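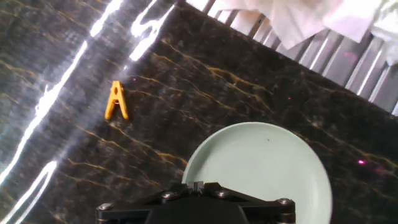

Figure 1. View from the wrist camera, with the clothespin and the plate on the marble countertop.

Teaching a Gripper by Remote Control
Hamisi Mwaipopo
Dec 15, 2025

Print this page | E-mail this page

Task and method

The task was to pick up a yellow-orange clothespin and put it on a round plate. I drove the arm by remote control and saved the wrist camera video together with the hand controller signal. The recording program is Sultura, which our lab has used since June. Each run began with the gripper open and ended when I let go of the clothespin over the plate. I moved the clothespin between runs and left the plate where it was.

I recorded eight runs for practice and threw them out. After that I recorded 1,000 runs for training, split between two operators. The second operator was slower than me but dropped the clothespin less often.

Problems

Glare on the dark stone was the main trouble. In Figure 1 the bright streaks are to the left of the clothespin, and the stone looks almost white in places. When the clothespin was placed inside a streak, I had a hard time judging its edges on the screen and often closed the gripper too early. Those runs were marked in the log and kept.

The controller also had a delay of roughly two tenths of a second. I got used to it by moving in short steps and waiting. The trained model copied the waiting, so it stops above the clothespin before going down.

Next step

Repeat the recording with the lamp moved and compare the two sets.

Print this page | E-mail this page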